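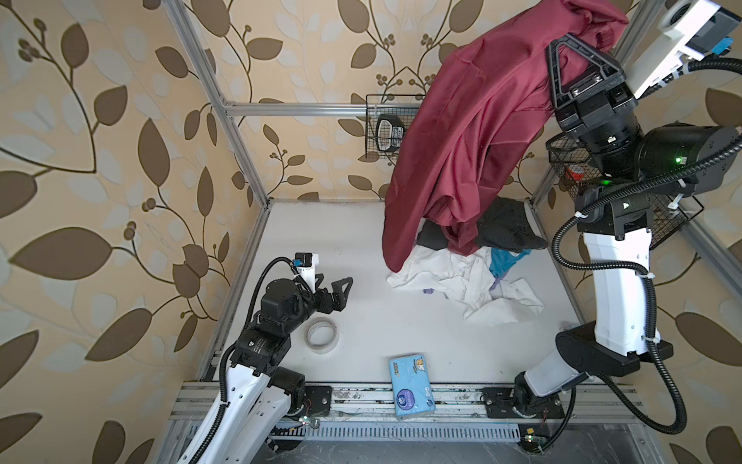

*Leaf-and-berry wallpaper in brown and cream on a beige background.*

# Wallpaper orders: common questions

Answers to what customers ask the Clilden shop most often. If yours isn't covered, write to Yến Nông at the order desk and include your order number.

## How many rolls do I need?

Measure the width of each wall and the height from baseboard to ceiling, then enter the numbers on the order form. One standard roll covers 54 square feet before trimming. Large patterns waste more paper than small ones, so the form adds extra for the repeat. Don't subtract for ordinary doors and windows.

## What is a pattern repeat?

It's the distance before the design starts over. On the Kaijage papers the repeat is 33 inches, and you will lose part of a strip each time you match the next one. Plain and textured papers have no repeat to match.

## Can I get a sample first?

Yes. Samples are cut from stock and cost $2 each, with shipping included. A sample won't show the full repeat on a large design. Tape it up and look at it in the morning and again with the lamps on – beige grounds can go yellow under warm bulbs.

## Why do batch numbers matter?

Color shifts a little between print runs. Check that every roll has the same batch number before you cut anything. If you reorder later, send us the number from your label and we'll try to match it. After a few months we usually can't.

## Paste the wall or paste the paper?

Noneo papers are paste-the-wall. Kaijage papers are paste-the-paper and need to rest, folded, for the time printed on the label. If you let one strip soak longer than the next, the pattern may not line up.

## Can I hang it over old wallpaper?

We don't recommend it. The old seams show through, and new paste can loosen what's underneath. Strip the wall, wash off the old paste, fill the holes, and prime. New drywall needs primer too, or the paper will be very hard to remove later.

## Is it okay in a bathroom or kitchen?

Noneo is fine in a powder room or a kitchen, away from the stove and sink. Don't use Kaijage in a room with a shower.

## How do I clean it?

Dust it with a dry cloth. Noneo can also be wiped with a damp sponge. No bleach or scouring powder on either one.

## Can I return unused rolls?

Unopened rolls can come back within 33 days of delivery. Opened rolls, cut lengths, and samples can't. Return shipping is yours to pay unless we sent the wrong item or the roll has a printing fault.

## Do you still sell Gruvness?

No, the line was dropped in October. We have a few odd rolls left – ask the order desk for the list.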